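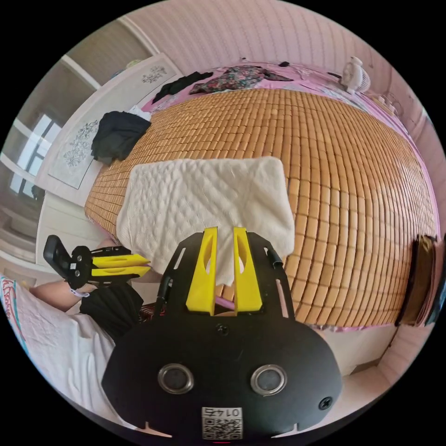
How do I compare two sets of fingers for a hand-held gripper without buying a whole lab's worth of kit?

Pick one soft item and one surface, do the same fold many times with each set of fingers, and write down every miss as it happens. A kitchen timer, a notebook and a free afternoon will get you most of the way.

I have been putting off writing this page since January, when Hjalti Vigfúsdóttir from our little Durkville group asked me which fingers she ought to fit for cloth work and I gave her an answer that lasted twenty minutes and contained no useful information whatsoever. So, Hjalti, this one is for you, with apologies for the wait!

Choosing your surface

Please don't do all your trials on a nice smooth desk. Cloth slides about on a desk in a way it never will in a bedroom, and fingers that seem marvellous there can be hopeless on a mattress, where everything gives a little when you press. I like a bed with a bamboo mat on it. The mat is firm enough that the fingertips have something to push against, and the bed underneath still has a bit of spring, so you find out quickly whether you are coming in too steeply. Leave the usual bits and pieces at the far end of the bed as well. Your camera will have to cope with clutter sooner or later.

Choosing your cloth

Start with something quilted. A raised pattern gives the fingers an edge to catch, and you can build up some confidence before moving on to thin cotton, which is a misery with almost any gripper I have tried. Wash whatever you use beforehand, as new towels often have a slippery finish on them.

Doing the trials

Lay the cloth flat and square. Hold one gripper in each hand, with the fingers open, and bring the first one down to the near edge at a shallow slant. Close slowly until you have a fold, stop, and only then reach for a corner with the other hand. I know it is tempting to move both together, but if you drop the cloth you won't know which hand was to blame.
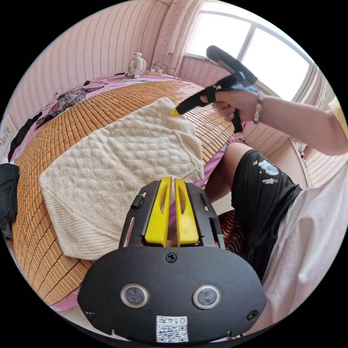 Do 11 folds with one set of fingers, have a cup of tea, then change over and do 11 more. The tea is partly for your wrists. Holding two of these things up in the air is tiring, and I found my second batch was always worse than my first until I started resting properly in between. If you have the patience, swap the order the next day, so that neither set always gets the fresh hands.

For each fold, note down these:

Which fingers were fitted, and to which hand
Whether the first pinch held
Whether the cloth slipped during the lift
Anything odd, in your own words

That last line has been worth more to me than all the others. My entries for the Brorix fingers say "chewy" over and over again, and when I looked into it one of the finger screws had worked itself slightly slack. The Dandex pair, which are narrower at the tip, got "picks up mat too" on 3 of their folds. I would never have thought to make a column for that.

Checking the camera side

If you are recording as you go, watch the first clip back before you do the rest. What you want is to see both fingertips and the bit of cloth between them for the whole of the closing movement. A wide lens bends the edges of everything and takes some getting used to, but it does let you keep the other hand in sight, and for folding I wouldn't be without it. Strong daylight from a window can be a nuisance with pale cloth, so try working from the other side of the bed and see which clip shows the weave more clearly.

Olivares, who make the slotted bracket I use, suggest setting the finger gap once and leaving it alone. I'd gently disagree where thick blankets are concerned. Open it up a touch for those, and make a note of it, or your results from before and after won't be comparable at all.

Once you have both batches written up, count the first pinches that held for each set and look at those numbers before anything else. If they are within one or two of each other, do another round before you spend any money. Hjalti, bring your notebook along next time and we'll put your figures next to mine.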